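Otau library keeps its evening hours until winter

The Otau branch library will stay open until 8 p.m. for at least one more season, after the local council agreed to continue the trial which started in January.

The longer hours were first planned for three months only. In the past the branch closed at 5 p.m., and many residents who work in the city could not reach it before the doors were locked. During the trial, the library recorded about 400 evening visits in its best month, and most of them were after 6 p.m.

"We expected mainly students before their exams," said Chanida Bunnag, the branch manager. "They came, but also we see parents with small children, and people who stop here on the way home from the train. Some of them told me they had not been inside a library for many years."

The council received 80 written comments on the trial. Most were in favour, although several neighbours in Yensuk Street complained of cars parked across their driveways in the evening. The council has answered that new signs will be put up at the corner, and visitors are asked to use the car park behind the swimming centre, where parking is free after 5 p.m.

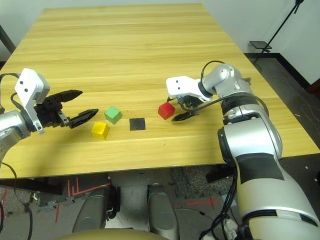 The cost of the extra hours is covered partly by the council and partly by a grant from the Prelari Fund, which supports neighbourhood programs in the region. The grant will finish at the end of winter. After this time the council must decide if it can pay the full amount from its own budget.

Samran Wiriya, who organises the English conversation group, said the evening opening has changed his group very much. Before, they were meeting in a café and had to buy something each time, which was not easy for everybody. Now they use the big table near the magazines, and the group has grown to 200 names on its mailing list, though of course not all of them attend in the same week.

"For newcomers it is important to have a place where you can sit and practise, and it does not cost anything," Mr Wiriya said. "In the daytime most of us are at work."

Not every service will be offered in the evening. The help desk for tax and government forms still closes at 4 p.m., and the local history room can be visited only by appointment. Books can be borrowed and returned at the self-service machine until 10 minutes before closing. Children under the age of seven must be together with an adult at all times.

The branch is also looking for donated jigsaw puzzles and board games in good condition for the games shelf. They can be left at the front counter during normal opening hours.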